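Mon 12 February, booth notes 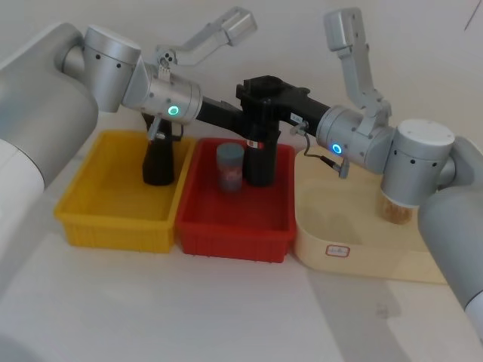

Two arms over the table, yellow and red bins and the cream tray between them.

OK, so the Okska panels finally got here, and I spent most of the day on the floor with a tape measure. The control booth goes against the north wall, like we drew it in November, but the door has to swing out. I tried it on paper the other way about six times and you always hit the desk!

Delivered wall panels are 2790 mm tall and the duct over that corner is lower than I remembered. I get 30 mm of clearance at the worst spot, so the roof panels have to slide in from the aisle side (please don't let anyone lift them straight up, there's a sprinkler line right there). Floor is out of level too. I shimmed the back corner and it still rocks a little. Will try the thicker plastic shims tomorrow.

Window: Wallin sent the fixed pane and we ordered the slider. I called, they're swapping it, no charge. Until then I'm leaving that bay open, and nobody should caulk around it.

Cable raceway is my favorite part so far. The Virkier one snaps in along the bottom and takes the network and the power in separate channels. I cut the first length at 114 cm, which was too long, then trimmed it and lost the nice factory end. Oh well, it goes behind the desk.

Noise: put the meter inside with three walls up and the compressor running and got 89 dB, so no improvement yet, but there's no roof and a big hole where the window goes. I'll measure again with the door on.

Still to do:
- second door hinge (bag was short one screw)
- ground the frame
- find out if the light switch can go on the latch side
- more Purell for the bench, the sealant gets on everything and I've been using it to wipe my hands

Left the level and the good drill inside the booth.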